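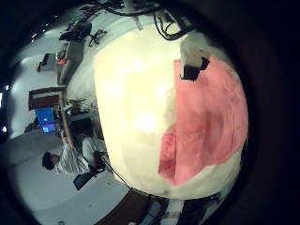

Minutes of the fall general meeting of the Plededska Saddle and Driving Club, held 2024-10-22 in the Frimpong Room. The meeting was called to order by our president, Philomena Ackah, who thanked everybody for coming out on such a blustery evening and said it did her heart good to see so many people who had not been on a horse together since the spring. She reminded us that anything left over a chair or a tack trunk at the end of a meeting goes home with its owner. With that, and a good deal of laughing and shuffling of chairs, we got down to business.

Minutes of the last meeting

The minutes from March were read aloud and approved with one change. The trail we discussed then is the Lidberg loop, and I had written it down as the Lidberg lane, which is a different place altogether and has a locked gate at the far end. My apologies to the family who went looking for it.

Membership

We now stand at 124 paid members, and Philomena wanted it noted that this includes several people who had drifted away and have come back to us. Welcome home, all of you! Renewals for next year can be handed in at any ride or dropped in the mail slot by the office door. Please print your email address, and print it slowly. Quite a few newsletters bounced back over the summer, and in nearly every case it was a matter of an "n" that looked like an "r" or the other way around.

There was a long and friendly discussion about the family rate. At present a family means two adults and any children under eighteen living in the same house. It was asked whether a grandparent who hauls the grandchildren to every single show ought to count as well. Feeling in the room was very much in favor. A motion was made and seconded to let one grandparent ride along on a family membership at no added cost, and it carried on a show of hands with no one against. The membership form will be changed before the next printing.

Trail rides

The Lidberg loop ride went off very well, with good footing all the way and only a little trouble at the creek, where one young mare decided that she had never seen water before in her life. She was led over in the end behind an older gelding and crossed it on the way back as if it were nothing. Thank you to those who brought chili, and to those who brought the other chili.

Members asked again for a slower ride. Several of our horses are getting on in years, and so are some of us, and there was real interest in an outing that stays at a walk from start to finish. Philomena offered to lead one on the Plivau side of the river, where the ground is flat and there is room to park and turn a long trailer. The ride will be held in the spring once the bottom field dries out. Please bring your current Coggins papers, as the landowner has asked to see them for every horse that comes off a trailer.

Winter clinic

We have use of the covered arena for a groundwork and ground driving clinic. It will be split into 2 sessions, one for green horses and one for horses who already know their job but could stand a polish. Each session will take 6 horses, and people are very welcome to come and sit on the rail without one. Bring a folding chair and something warm to put your feet on, as the floor in there is as cold as a well.

There was some talk about whether stallions may attend. After hearing from both sides, and a couple of stories that I have promised to leave out of these minutes, it was agreed to keep to mares and geldings this year and to look at it again next fall. The person who raised the question was very gracious about it.

Parade

The town has asked us to ride in the holiday parade again and we have said yes. We would like a driving pair up front this time if one can be found that doesn't mind a brass band. Riders should plan on reflective leg wraps and a helmet, and bells are fine so long as your horse has heard them before the day. Walkers are needed too, both to keep children back from the horses' heels and to push the cart and shovel at the rear. Philomena said that she has pushed that cart herself more than once and that it gets the biggest cheer of the whole parade. A sign-up sheet went around the room and came back with plenty of riders and only one walker, so please think it over kindly.

Youth group

Our young riders have been learning to braid and to wrap legs, and they would like to start on showmanship after the new year. They could use the loan of some patient horses and a few outgrown show jackets, any size. Boots are welcome as well if they still have heels on them. Please tie pairs together!

Other business

The club bulletin board at the feed store is full of old notices, and it was agreed that anything more than a month old will come down. If you have a saddle, a trailer or a litter of barn kittens listed there, please put up a fresh card.

A member asked about changing the meeting time so that people with evening chores could get there without rushing. We agreed to try starting half an hour later for the winter and see how it suits.

There being nothing further, the meeting was adjourned, and most of us stayed on for pie. The next meeting will be in the same room, and the date will be in the newsletter.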